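Nilcombe House Laundry and Linen Project
Progress report to the Brimomard Fund, period ending April
Prepared by Thitima Somboon

The grant pays for a shared laundry for residents of Nilcombe House and a small store of clean clothing and towels for new arrivals. The laundry has been open for the whole of this period. We ran 394 loads, against a target of 200 in the application. Most of the difference is bedding and towels, which we had expected to keep sending out to the Vallejo service. We stopped using Vallejo in the second month and do not plan to go back.

Residents bring their wash down in bags and leave them by the machine. Each bag is sorted on the floor mat before loading, with towels kept apart from colored clothes where there is enough for a separate load. We had 2 complaints about dye running in the first weeks, both from red items washed with white towels. Banafsheh Najafi rewrote the sorting sheet after the second one and there have been none since. 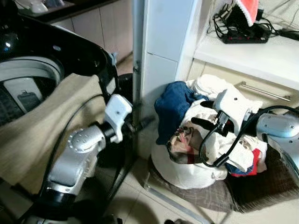

The top-loading washer with its lid open, and a bag of mixed clothing and a towel on the plaid mat.

The washer was bought under the equipment line and came in slightly below budget. It has needed one repair, a drain hose, covered by the supplier Kenen under warranty. The laundry was closed for two days while we waited for the part. The existing cabinets and countertop were kept, so the money set aside for joinery has not been touched. We would like to move it to the electrical line.

That is the main open item. The shelf near the washer has a power strip and several cables on it, and we want a proper set of wall outlets fitted so the shelf can go back to holding detergent and folded items. We have one quote and are waiting for another.

The clothing store is behind schedule. Donations arrive faster than we can wash and fold them, and almost half of what came in during April is still waiting. Banafsheh has added an evening session - 6 to 8 p.m. - to work through it. If the backlog is still there at the next report, we will ask to pay for extra hours from the unspent Vallejo money.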